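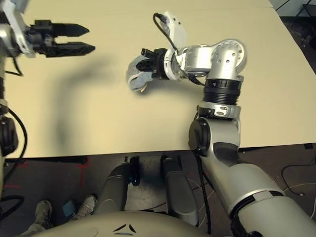
Dratden Hall Table Hire: Frequently Asked Questions

Last updated 4/1/25

Who can hire tables?

Anyone living in Dratden or Plultdale, and any club or school that meets there. You will need a Florkar card or proof of address. People from further away can book through a local group.

How much does it cost?

Each table is £4 per day. Chairs are charged separately and are listed on the price sheet. The deposit is £36 per booking, however many tables you take.

What sizes do you have?

Long tables seat six or eight. We also have a small number of round ones, which go quickly in May. Please say on the form which shape you want, as we can't always swap on the day.

Do you deliver?

Yes, within Dratden. Plultdale deliveries go out with the Ranjbar van and need to be booked a week ahead. We don't carry tables upstairs.

Can I collect them myself?

Yes, from the side entrance between nine and noon. A long table will not fit in most small cars, even with the seats down. Bring a blanket to put between them.

Can we use the tables outdoors?

On grass or paving, if it is dry. Don't leave them out overnight. The tops swell if they get soaked and we will keep the deposit.

What about tablecloths?

We don't hire these any more. Paper roll is sold at the office. Please don't use drawing pins, staples or strong tape.

How should tables be cleaned?

Wipe with warm water and a little washing-up liquid. No bleach or scouring pads. Candle wax should be left for us to remove.

What if something is damaged?

Tell us when you bring it back. Small scratches are expected and there is no charge for them. Broken legs and burns come out of the deposit.

When do I get my deposit back?

Within four working days, to the card you paid with. If you paid cash, call at the office with your receipt.

How do I cancel?

Ring the office and quote your booking number. You get a full refund up to a week before the hire date and half after that.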